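About Ratanora
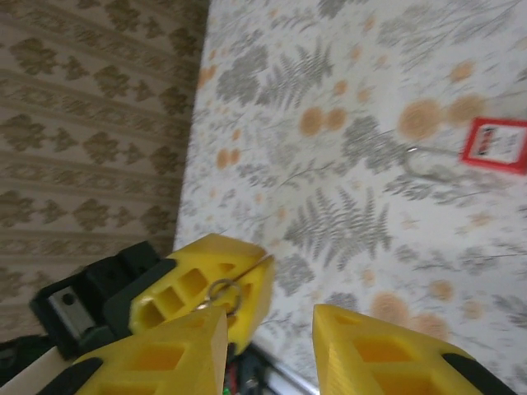

Who we are

Ratanora sells small things for the table and the junk drawer: key rings, hooks, clips, and the printed tablecloths they get lost on. We started with 2 products and a folding table at a street market in August, and it rained. The folding table is still with us. It serves as the packing department.

What we sell

Split rings, mostly. If you have ever broken a fingernail getting a key onto one, you already know our line of work and may have opinions about it. We stock 24 sizes, a number our customers call generous and our shelving calls something else. Hooks came next, when people kept asking where they were supposed to hang the keys.

The tablecloths were an accident. We ordered one with gray ferns and pale orange blossoms for the office, visitors asked where we got it, and by the end of the year we were a linen business as well. The pattern is named Zurel. It hides crumbs well and small silver rings very well, so please check it before you shake it out.

The Clotent range

Clotent is our name for the plain stuff, sold by the bag to locksmiths, schools and anyone else with more keys than doors. A bag holds 1000 rings. There is also a bag of 3000, which we recommend lifting with your knees.

Where to find us

The shop is on the ground floor of the old Rathjen building, past the stairs and on the left. The bell works if you lean on it. We do repairs on hooks, we cut tablecloths to length, and we will put your keys on the ring for you at no charge. Bring them loose and we'll do it while you wait.

Page last updated 19 June 2024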